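Week 3 handout: Where the power goes

Read before the lab. The Tillton reader covers the same ground in 53 pages and with far more dignity.

1. Watts and why they matter

A watt is a rate. People treat it like a pile of something, the way they treat calories, and then wonder why their sums come out strange. Energy is the pile. Power is how fast you are shoveling it. A device drawing 300 watts for one hour has used 300 watt-hours, or 0.3 kilowatt-hours, and your electric company will bill you for it whether or not you understood the lecture.

The number printed on a power supply is a ceiling. It tells you how much the thing can deliver if asked, and most of the day it isn't asked. Every year someone multiplies the label by 24 hours, arrives at a terrifying monthly bill, and hands it in with two underlines.

2. Efficiency

Power supplies turn wall current (AC) into the low-voltage DC that electronics want. Some energy is lost as heat along the way.

efficiency = power out / power in

If the parts inside need 240 watts and the supply draws 300 from the wall, efficiency is 80 percent. The other 60 watts warm the room. In November this is a feature.

Efficiency also changes with load. Many supplies do poorly when they are nearly idle, somewhat better near the top of their range, and best somewhere in the middle. Check the curve, if the maker gives one. The Fröhlich worksheet has a curve for you to read. The axes are labeled this year.

3. Rails

The DC side comes out at several voltages, called rails. The main ones in a desktop machine are 12 V, 5 V and 3.3 V. Each has its own current limit, and some of them share a combined limit as well. You can stay under the total wattage and still overload a rail. This is on the midterm, and it was on the last one.

To get the power on a rail, multiply volts by amps. A 12 V rail carrying 10 A is delivering 120 W. Write the units down. An answer of "120" by itself could be geese.

4. Worked problem

A machine in the Didum lab averages 150 W at the wall and is left on all month, 24 hours a day for 30 days. How much energy does it use?

150 W x 720 h = 108,000 Wh = 108 kWh

Now do it again for a machine that is switched off at night. Compare the two, then go look at your own desk.

5. For next time

Finish the Zusik problem set, questions 1 to 9. Skip 6, which has a typo that makes the fan produce electricity. Bring a calculator that isn't your phone.
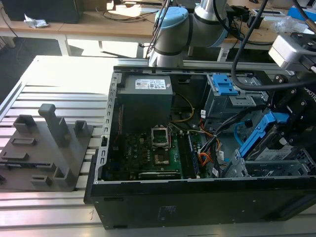
Does a power supply with a higher rating always use more electricity?
The rating only sets the most it can deliver. What it draws from the wall depends on what the parts are using at the time, plus whatever the supply loses as heat.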